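Day 6 of teaching by hand and I'm hooked! You squeeze the gripper, do the chore yourself, and the robot learns from your moves later.

Today's chore is tidying small stuff on a tray: toy burger, gray plush, candy, cardboard box. 27 runs so far and my thumb is toast (worth it).

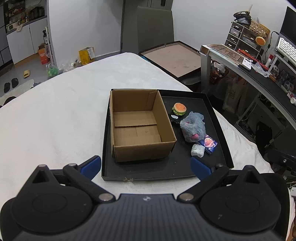 Märta Fjeld wants to know if I go slow on purpose. She did hers at full speed and the arm came out jerky.

Yes, slow! And I pause a beat before every grab. Going for 333 runs by December, plush first!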